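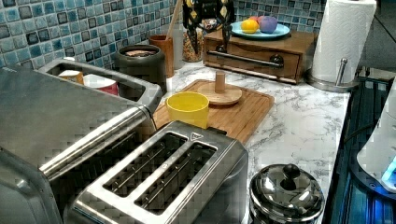 Kitchen trials paused after gripper fault

A quick update from the Omero side of the building, and it's not the one I wanted to write this month! We've stopped all the kitchen trials until further notice, after one of the arms opened its fingers in the middle of a carry and dropped a full mug of water on the floor. No one was hurt (the nearest person was at the desk with the stop button), but a heavy mug falling from shoulder height is a safety matter whichever way you look at it, so the power went off and it's staying off for now.

So what happened? The arm had picked up the mug without any fuss and was on its way over to the sink when the fingers simply let go. No warning on the screen, no beep, nothing. My first thought was that one of us had leaned on the keyboard. Then we pulled the log and found that run 1089 had finished clean, and so had everything after it right up to run 1104, which is the one with the drop. In 1104 the gripper stopped reporting its position for a moment, and when it came back it did what it does at startup. It opened all the way!

That's the bit that bothers me. Opening at startup is fine when the hand is empty, and it has been set up that way from day one, so I'd stopped thinking about it. The folks at Jirmont, who look after the wiring for us, think the trouble is in the cable where it bends at the wrist. They wiggled it on the bench and the signal dropped out for 400 milliseconds, long enough to trigger the restart. They're sending a new cable with a softer bend, and they want the old one back so they can cut it open.

In the meantime we're changing the startup routine so the fingers stay exactly where they are until a person tells them to move. Feselum (the control software, for anyone new here) got a patch for this in build 1492, and I've been running it on the spare arm all afternoon, yanking the plug over and over with a sponge in the grip. It hasn't let go yet, but I'd like a lot more tries before I trust it with anything that can break.

If you had time booked in the kitchen, please hang on to your slot and keep an eye on the sign-up page. The Babić room is still open for desk work and the kettle in there works fine. Please don't switch the kitchen arms back on yourself, even for a quick test, and if you've seen a gripper open when it shouldn't on any of the other setups, send me the run number, even if it was ages ago and nothing fell.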